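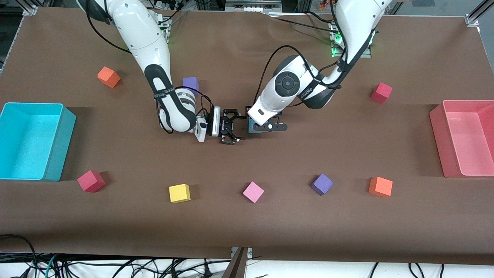
茶色い天板と、紫色のスポンジブロック

うちの作業机、天板がとにかくベタつきやすいんです。工作もするしお茶も飲むし、気がつくと輪ジミと糊の跡だらけ。というわけで、最近やっている天板の手入れをまとめておきますね。

まずは乾拭き。いきなり濡らすと細かいゴミが泥みたいに広がるので、私は古いTシャツを切った布でざっと払います。これだけでもけっこう違いますよ〜。

次に、ぬるま湯に食器用洗剤を3滴。布は固く絞ってくださいね!びしょびしょのまま拭くと、継ぎ目から水が入って板が反ります(前の机で一度やりました…)。拭いたら水拭き、最後にもう一度乾拭きです。

テープの跡は、ドライヤーの弱い風で少し温めてから、使わなくなったポイントカードでそっとこすります。それでも残るときはサラダ油をちょんとのせて6分待つ。油はあとで洗剤拭きすれば残りません。除光液は塗装が溶けることがあるので、私は使わないことにしました。

輪ジミについては、友人のブシュラ・ウスマニさんに教わった方法が気に入っています。歯磨き粉を布にほんの少し取って、木目に沿ってくるくるしないでまっすぐ動かすんだそうです。白っぽい輪ならだいぶ薄くなりました。黒い輪はだめ。これは削るしかないみたいで、今のところ見ないふりをしています(笑)

仕上げのワックスはラピニャという缶入りのもの。871円でした。薄く塗って一晩おくだけなので、寝る前にやるのがおすすめです。次に塗るのは3月の予定。そのころには引き出しのすべりも直したいので、ろうそくを塗る方法を試したらまた書きます!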